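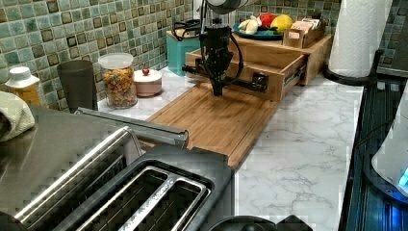
Notes from the Stangate open day, 27th April, typed on the train so excuse the spelling. Got there at 10, already a line for coffee. Went mostly for the kitchens as we're redoing ours in December and I still can't pick a backsplash. Well, now I can. Small square mosaic, sea green and mint with gray and brown mixed in, white grout. Looks busy on a sample card, much calmer along a whole counter. White top with faint gray veining under it, teal plate of bananas with an apple and a lemon for color. Stole the whole idea, basically.

Sinan Akbulut did the tour of the Benavides workshop next door. Over 50 people signed up and they take 16 at a time, so book early. He let us run the drawer slides and pull a door apart. Loud in there, missed half of what he said about hinges.

Lunch was lentil soup and bread, fine, a bit salty. Müzeyyen Polat had the tile desk afterwards and was very patient with my phone photos of our awful wall. She says do the grout sealer twice near the stove. Wrote that down, then lost teh leaflet.

Parking terrible. Take the 28 bus, gets you to the gate. Didn't make it to the Zumora hall, ran out of time. Tile samples are coming by mail.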